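How to Put Together a Claim File After a Fire at Your Business

This guide is for owners of small workshops, stores and warehouses who have had a fire and now need to show an insurer what they lost. It assumes the fire department has left, everyone is accounted for, and you have called the claims line.

Before you go in

Do not enter until the fire officer in charge has released the building. Ask for the release in writing, or write down the officer's name and the time they gave it to you verbally. If the power was cut at the street, leave it off until an electrician has looked at the panel. Wear boots with a thick sole, gloves and a fitted respirator mask. A paper dust mask does very little against soot.

Ask for the incident number while you are at it. You will need it to get the fire report, and the report can take weeks to come out. If you send the request on the first day, you are already in line for it.

Step 1. Take photos before you move anything

Start at the front door and work clockwise through each room. Take one wide shot from every corner, then go back for close shots of equipment, labels and serial plates. Leave the ceiling and floor until last, but do take them, including any holes the crew cut to reach the fire.

Name the folders by room as you go. At Ludier, a furniture finisher that lost its spray room, the owner ended up with 857 photos in one folder and spent two evenings sorting them by memory. Some never did get matched to a room.

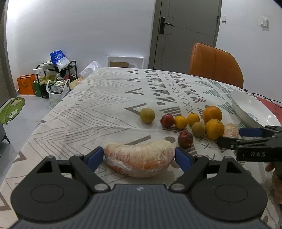

9 min read

Step 2. Stop further damage

Most policies require you to take reasonable care of what is left. That usually means tarps over the roof, boards over the windows and moving dry stock away from standing water. You do not need the adjuster's approval for emergency work like this, but keep every receipt and photograph the spot before and after.

Do not start permanent repairs. Do not throw anything away either, even if it is plainly ruined. If something has to leave the site for health reasons, such as spoiled food or leaking drums, photograph it, write down the quantity and get a disposal slip from the hauler.

Step 3. Make the inventory

Use a spreadsheet with one line per item or per batch. The columns that matter are:

Room or bay
Item and model
Quantity
Date bought
Price paid
Cost to replace today
Condition (destroyed, smoke, water, unharmed)
Proof (invoice number, photo number)

Keep raw materials, finished goods and equipment on separate tabs. They are often valued in different ways. Raw materials generally go in at cost, while finished goods that were already sold may be covered at the selling price. Check the valuation clause in your own policy.

If your invoices burned, call your suppliers. Vindlow and Van Acker were both able to resend account statements to customers of ours within 10 days. Your bank, your accountant and your own sent mail are the next places to look.

Step 4. Track what the shutdown costs you

If you have business interruption cover, open a second file for it. Put in last year's monthly sales, current payroll, rent, loan payments and any orders you had to cancel. Add the extra costs of staying open somewhere else, such as a rented unit or overtime. Log these weekly. Trying to rebuild them in September from a fire in spring is slow work, and gaps tend to get settled low.

Check the waiting period. Many policies pay nothing for the first two or three days.

Step 5. Meet the adjuster

Walk the site together and bring a printed copy of the inventory. Answer what you know and say so when you don't know. Kristof Bosman, who handled the Cenel warehouse claim for the owners, kept a notebook page for every visit with the time, who was there and what was agreed — then emailed the same notes to the adjuster that evening. When a disagreement came up over smoke-damaged packaging, the notes were on file.

Ask for an advance payment if cash is short. Cenel asked for one in the first week and used it for wages.

Step 6. Send the proof of loss

This is a signed statement of the amount you are claiming. The deadline is in the policy, and it can be short. If you can't meet it, ask for an extension in writing and get the answer in writing. Keep a full copy of everything you send.

Before you sign a final release, check whether it closes the whole claim or only part of it. Smoke damage inside motors and wiring can take months to show up.

Questions about the inventory columns can go to Viola Cirillo through the contact page. Please include your policy type, but leave out the policy number.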